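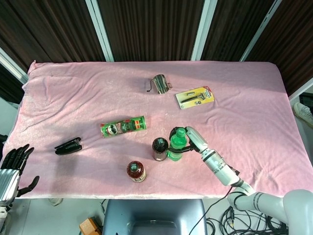 Forro polar

El forro polar es un tejido de punto, por lo general de poliéster, cuya superficie se ha levantado y rapado para formar un pelo corto que retiene el aire. Se usa en prendas de abrigo, mantas, gorros, guantes y forros interiores. En España se llama también «forro polar» a la chaqueta confeccionada con él; en varios países de América se prefieren «polar» o «polar fleece».

Fabricación

El hilo se teje en máquinas circulares que producen un tubo de tela, abierto después a lo largo. La tela se tiñe y pasa por la perchadora, cuyos cilindros cubiertos de púas finas sacan las fibras a la superficie. A continuación una tundidora iguala la altura del pelo y se aplica un acabado contra la formación de bolitas. El perchado puede hacerse por una cara o por las dos. Parte de la producción emplea poliéster reciclado de botellas.

Propiedades

El poliéster absorbe muy poca agua, por lo que el tejido seca deprisa y conserva buena parte de su capacidad aislante cuando está húmedo. Pesa menos que una lana de grosor parecido. El viento lo atraviesa con facilidad, salvo en las variantes laminadas con membrana. Acumula electricidad estática, atrae pelusa y se funde en contacto con el fuego.

Los fabricantes lo clasifican por gramaje, expresado en gramos por metro cuadrado. Los tipos ligeros se destinan a camisetas y primeras capas; los medios, a chaquetas y mantas de sofá; los gruesos, a prendas para frío intenso.

Cuidado

Se lava en agua fría o templada, sin suavizante, que apelmaza el pelo. No debe plancharse. Las mantas conviene tenderlas extendidas y sacudirlas antes de guardarlas.

Impacto ambiental

Durante el lavado se desprenden microfibras que las depuradoras retienen solo en parte. Entre las medidas propuestas figuran los filtros para lavadora, los ciclos cortos y los tejidos de pelo más cerrado.

Véase también

Franela
Lana
Microfibra
Poliéster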